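Grasp timing, again

Spent the morning on the close trigger in Purkov, my grasp planner. 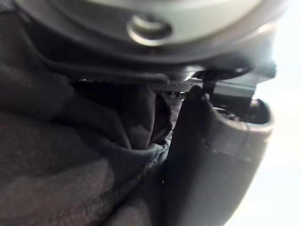 The old version closed the finger at a fixed height. Fine for boxes, bad for cloth, where a fold can sit anywhere. Now it waits for the motor current to rise and then closes over 58 control ticks. I also capped the log buffer at 2000 entries — Mistura was choking on replay past that.

Dark fabric is still hard on the depth filter. I'll try the Cronin branch next and leave the hem detector alone until August.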